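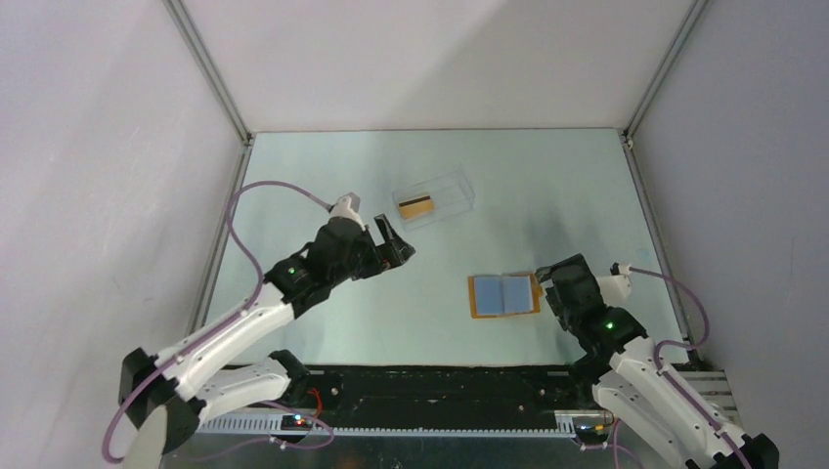

Unit 6. Cards and Booklets in Personal Papers

Home Syllabus Units Readings Glossary Previous Next

6.1 Scope

This unit covers two kinds of small item that turn up in almost every set of personal papers after the 1970s: plastic cards with a magnetic stripe, and thin booklets with a colored cover. Loose sheets were covered in Unit 4 and photographs in Unit 5. Bound volumes with a rigid spine are left to Unit 8.

The working example is the Drollard papers, held at Hurnlow. The accession has 2928 items, of which 215 are plastic cards and 1567 are booklets or parts of booklets. Most of the cards arrived inside the booklets. That is the normal state of such material, and it is the main cause of the damage described in 6.3.

6.2 Terms

Card: a flat plastic item of wallet size. Record the face color, the side on which the stripe is found, and any raised characters.

Stripe: the dark magnetic band. Give its position with the card held in the orientation in which it was examined. The gold-colored card in the clear plastic box has the stripe across its upper part, so the entry reads "stripe, upper." Turn the card and the entry changes, so orientation goes in the record first.

Booklet: folded leaves inside a cover. Cover color and page color are separate fields. An orange cover with light blue pages is entered as "cover orange; pages light blue," never as "orange and blue booklet."

Opening: the two pages visible when a booklet lies open, left and right of the central fold. Page condition is recorded by opening. Single pages are cited only when a fault is confined to one side.

6.3 Typical damage

a) Plasticizer transfer. Flexible vinyl wallets release plasticizer over time. The surface turns tacky and can lift print from a card or ink from a page. Rigid boxes do not have this problem if the plastic is sound, but the type of plastic has to be known.

b) Card impression. A card left in a closed booklet presses its outline into the leaves on both sides. Raised characters make it worse. The impression does not come out under light weight and should not be forced.

c) Fold wear. Booklets opened repeatedly at the same place split at the fold, usually from the head or foot inward. Staples add rust. Check both ends of the fold before opening the booklet fully.

d) Stripe loss. Scratches and magnets both destroy data. For most collections the data is not kept, and reading the stripe is outside the scope of a description. Access to it raises privacy questions (see Unit 11).

6.4 Procedure

1. Clear the table surface. A plain, pale top is preferred – dark covers and small fragments show up against it.
2. Separate card from booklet. Note the opening at which the card was found.
3. Place the card in a clear box, one card per box during examination. Slide it in flat. Do not bend it to fit.
4. Open the booklet only as far as it goes without pressure. If it lies flat by itself, leave it; if not, support the cover on both sides.
5. Record the cover, then the first opening, then the rest in order.
6. Write the item number on the enclosure in pencil or on a paper label. Nothing is written on the card.
7. Link the two records. The card record cites the booklet and the booklet record cites the card.

6.5 Enclosures

Clear boxes allow a card to be checked without handling. The Kaufmann scheme, adopted at Hurnlow in 1996, assigns clear boxes to examination and paper folders to storage. The two uses should not be mixed. A box is wider than the card and the card will slide, which wears the stripe if the box is moved often.

Grakitz trays are supplied for the booklet series. Booklets go in closed, fold down, with no more than light contact between neighbors.

6.6 For the practical session

Bring a soft pencil and the blank record sheet from Unit 4. Complete one card record and one linked booklet record. Sheets without an orientation entry will be returned.

Reading for Unit 7: course pack, section on envelopes and inserts.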